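Print this article | E-mail to a friend
Last updated: 2019-08-26

Let Vodalar stay finished

The third and last series of Vodalar ended in May, and the talk of a reunion film started before the credits had been up a week. I hope it never gets made.

The show ran for three series of eight episodes. It told one story, about the ferry town of Gisenow and the Nurmi family who ran the boats, and it told all of it. The final episode was given 90 minutes and used them well. We know who sold the yard and who left. We don't know whether Aino posted the letter, and I think the writers meant us to go on wondering.

A reunion would have to answer that in its first ten minutes. It would also have to find new trouble for people who had been allowed to settle down. Breltton, the streaming service that carries the show, has done this before with its older dramas, and the results were mostly long dinners where everyone explained what they had been doing.
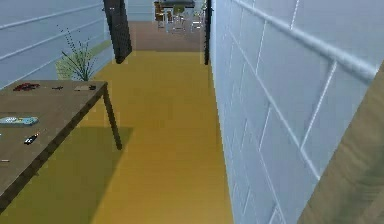
Kalevi Niskanen wrote in to disagree, saying that the last series was rushed, that the younger brother was dropped halfway through, and that one more film would be a fair way to put it right. He has a point about the brother. I would still sooner have a story with a gap in it than a second ending made to please those of us who complained about the first.

Comments (8) | Shares (3)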